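首页 版块 机械臂与学习 精华 登录
搜索帖子 请输入关键词 高级搜索

主题:双臂按颜色分拣积木,回放失败样本到底有没有用?

Nuwan Sultana
各位晚上好,又来打扰大家了。我们组从去年11月开始折腾这个题目,做法说来也简单:先遥操作采了300条示范,训一版策略,跑起来以后把失败的那几秒单独截出来,由人接手改正,再掺回训练集里一起训。我们内部管这套流程叫Kolby。掺了3轮以后,放错盒子的情况少了很多,可是抓取那一步反而变犹豫了,夹爪老在盒沿上方晃来晃去,看得人心里着急。不知道大家有没有遇到过?

citlow_fan
恭喜恭喜,采数据真是辛苦活!想先问一句,你们桌上是清干净的,还是留着杂物?黄盒和红盒是挨着放吗?这个对结果影响蛮大的。

Nuwan Sultana
谢谢关心~ 杂物是特意留的,纸巾盒、胶带、饮料瓶都摆在桌子后沿,两个盒子紧挨着斜放,黄积木归黄盒,红积木归红盒。最头疼的是积木搭在两盒交界的沿上,左臂右臂都觉得该对方去管。
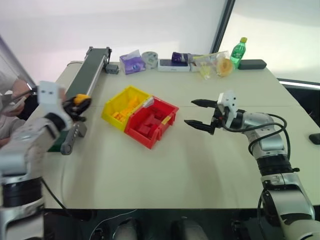 Vasanthi Majumder 看完前面几楼,觉得毛病多半出在纠正片段的比例上,跟杂物关系不大。人接手的时候动作天然就慢,会停下来想一想,模型把这个停顿也一并学走了。我们以前掺到大约40%,症状跟你说的一模一样,后来把停顿段剪掉才好转。

patwary
这点我不太同意楼上哈。剪停顿我也试过,晃是不晃了,可是夹空的次数又上来了,人停那一下有时候真是在对位。我更怀疑是两只手腕上的视角打架,建议楼主先固定一只臂,单臂跑一遍再说。

Vasanthi Majumder
单臂跑一遍我赞成,比较起来也干净。不过对位的停顿和发呆的停顿还是分得开的,看夹爪开合前后就行,不必一刀切。

Nuwan Sultana
两位说的我都记下了,这周先做单臂对照,再做剪停顿那组,各训2遍。Grenero那边的机时还得排队,可能要慢一点,有数了我回来更新,先谢过大家!

citlow_fan
蹲一个结果,顺便求剪片段的脚本~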